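Skarham Drinks Returns Records
README for the April release
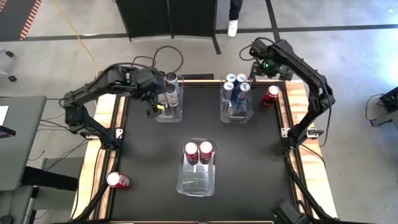 Keltent Packaging and Deposits Team

This folder holds the returns records from the Skarham deposit trial. Shops sent in a sheet at the end of each week, and we typed the sheets up into one table. Bottles, cans and cartons are all included.

What is in the folder

returns.csv: one row per shop per week
shops.csv: shop code, district and opening hours
notes.txt: remarks copied from the paper sheets, spelling left as written

Columns in returns.csv

shop: the shop code, matching shops.csv
week: week number, counted from the start of the trial
type: bottle, can or carton
returned: containers handed in
refused: containers turned away at the till

Coverage

There are 72 shops in the table. A single shop can have up to 400 rows. Four shops in the Paewai district joined late and have no entries for the first weeks. Blank cells mean the sheet did not arrive. A zero means the shop reported no returns.

Known problems

Some shops put cartons under bottles before the form was changed. We have not corrected these rows. Shop code 80 was used twice, so check the district before joining the tables.

Use

Free to use for study and teaching. Please name Keltent as the source. Shop owners' names have been removed and should not be added back.

Corrections go to Wenche Blomqvist at the Stelavance office.

Last changed: Jun 6, 2019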